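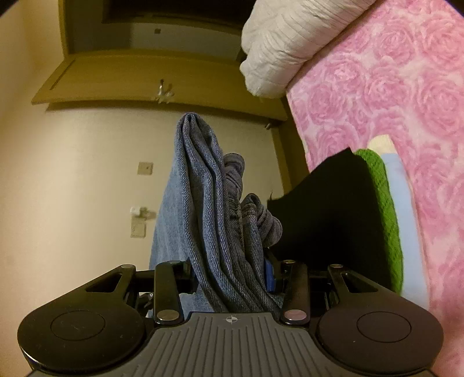
Singer Cillian Conneely has confirmed a live album, Ivow, recorded over 2 nights at the Mac Carthaigh hall in Desterthorpe. It was mixed from 30 channels and runs to 177 minutes. The sleeve is plain grey with parallel grooves and one small white crosshair, close to the marking on the ribbed plate of the gripper shown with this item.

The label, Cirklow, will press 2,873 numbered copies on black vinyl. Orders open on 8/1/25 and delivery is set for December. The download will be sold separately, with the encores as single tracks. 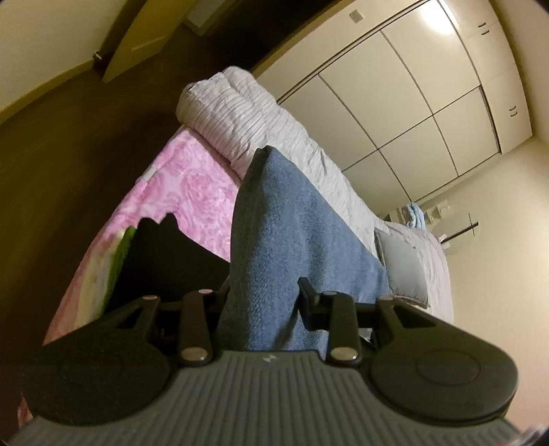

Hand-held gripper, bedroom.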